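About Us

Osby Robotics Club is the student robotics club at Stollitside Technical School. We meet after classes in the lab on the ground floor of the Drudell building, from 3:30 until 6 during the school year, and for longer hours in the weeks before the spring competition. Any enrolled student can join. You do not need to have taken a programming class, and you do not need to own any equipment.

What We Do

The club started as a group that built small wheeled robots for maze runs. We still build those in the fall, mainly as a way for new members to learn wiring and basic code. The larger part of our year now goes to manipulation, meaning robots that pick things up and put them where they belong. Our main project is the assembly board, a flat white board with plates, holes and slots, and a set of blue plastic parts that go with it. The task is to get the arms to pick up the parts and fit them in place.

It sounds like a toddler's shape puzzle, and that is how we explain it to parents. A person can do it while talking to someone else. For a robot, a peg that is tilted a little will catch on the rim of the hole, and a gear that is held off center will not drop onto its post. Most of what our members learn comes from working out why a part did not go in.

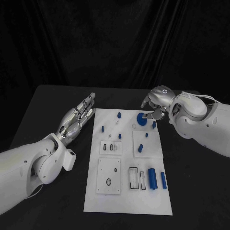 The assembly board in progress, with a blue disc in the right hand.

How the Teams Work

Members are split into teams, and every team works on the same board with the same parts. We do it this way so that the teams can compare notes. If one team finds a better way to approach the narrow slot, the others will hear about it at the end of the session and can try it themselves the next time.

Each team covers three jobs. The motion group plans how the arms move and where they stop. The grasp group decides how the fingers close on each part and how hard. The vision group works with the cameras and keeps track of where the parts and plates are. New members spend their first month rotating through all of them before they choose one. After that, people can switch once a semester. We ask that they finish whatever they are in the middle of and write it up before they move.

Writing things up is a club rule. Every run is entered in the team log with the part, the starting position, what was attempted and what happened. Failed runs are logged the same way as good ones. Last year the teams logged 1,543 runs between them, and the logs are kept on the shared drive where any member can read them. When we have a disagreement about whether a change helped, we go back to the log.

The parts wear out or get lost, so we print replacements in the school workshop. Printing is a good job for members who like to work with their hands. It also teaches tolerances faster than any handout we have tried. A peg printed slightly too wide will hold up a whole afternoon, and the person who printed it will usually measure the next one twice.

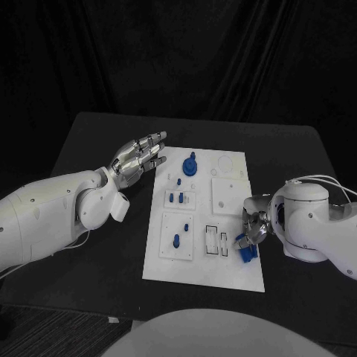 Progress over a year is slow and uneven. In the fall most teams work on the standing pegs, which are the easiest parts to reach. The gears and the rectangular slots come later, after the grasp group has had time to work on holding a part at the right angle. Slots are harder than round holes because the part has to be turned the right way as well as centered. Some teams get through the whole board by spring. Others do a few parts well and stop there, and we consider that a finished year too.

Competition

Our main outside event is the Harries Assembly Challenge, held every March. Teams get a board layout they have not seen before and a fixed amount of practice time. Points are given for each part seated, with deductions for dropped parts and for any time a person has to step in. We send 2 teams each year, chosen on the basis of their logs and a trial run in front of the rest of the club. Members who do not travel help with the practice layouts, and their names go on the entry form.

In the weeks before the challenge we rearrange the board at the start of every session so that no team gets used to one layout. This is also when the lab is busiest, and we ask visitors to come at another time of year.

Lab Rules

Everyone who works with the arms completes the safety session first. Members stay outside the taped line while the arms are powered, one person keeps a hand near the stop button, and nobody reaches over the board to fix a part until the operator calls a stop. Food and drinks stay in the hallway. Loose parts go back in the tray at the end of the day.

Joining

Come to any meeting in the first 6 weeks of the semester, or leave a note at the Drudell front desk and we will get back to you. There is no fee. Students who cannot make every meeting are still welcome, but we ask for at least one full session a week so that your team can plan around you. Parents and younger students can see the board running at the open house in the fall.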